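Ticket 1691
Product: Gaete woven basket, dark olive, rectangular
Category: Care and use / Snagging
Status: Closed
Opened: 28/04/2026

Customer report

I bought two Gaete baskets from Restidness for the laundry table in our utility room. We fold on the table and put the folded things straight into the basket next to it. Since we started using them, thin fabrics catch on the rim when they go in. So far I have pulled threads on one pillowcase and two children's tops. Towels are fine. The basket also tips if I fill the wrong end first, as our table is narrow and it has to sit partly over the side.

Order reference ends 268. I have washed nothing in the basket and it has not been outside.

Reply 1, Restidness support

Thank you for the details. Please check the following before we look at a replacement.

Run a dry hand along the braided rim, then along the inside of both handle openings. Note any loose end you can feel.
Check that the basket stands level on the floor with nothing in it.
Tell us what the basket sits next to while you fold, and whether anything is spread on the table.

Customer reply

Rim feels smooth along the long sides. There are 4 rough ends, all inside the handle opening nearest me. The basket stands level on the floor. I fold on the bare table.

Reply 2, Restidness support

The rough ends are the likely cause. 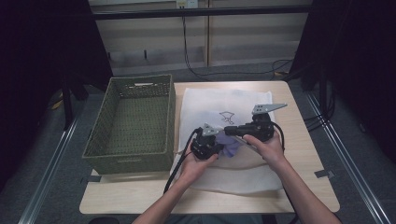
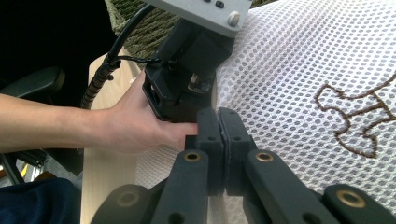 Use a plain cotton cloth, folded over once at the near side if it is too long for the table. Fold thin things on the cloth and lift them over the long side of the basket, keeping clear of the handle openings. For the rough ends, trim each one close to the weave with nail scissors. Do not pull them. If an end is too short to trim, push it back under the next strand with a blunt needle.

On the tipping: put the heavier items at the end that is fully on the table. If more than a third of the base is over the side, move the basket to the floor or a stool.

A cotton liner is also available. For this size you need the Brovwood liner, code 154. The Surkholm liner is too shallow and will ride up.

Customer reply

Trimmed three ends and tucked the fourth. Folded two loads on an old sheet and no new snags. The basket is on a stool now. I would still like the liner.

Resolution

Brovwood liner added to the order at no charge. No replacement basket needed. Handle finish reported to the supplier, next check due in July. Reopen this ticket if snagging returns.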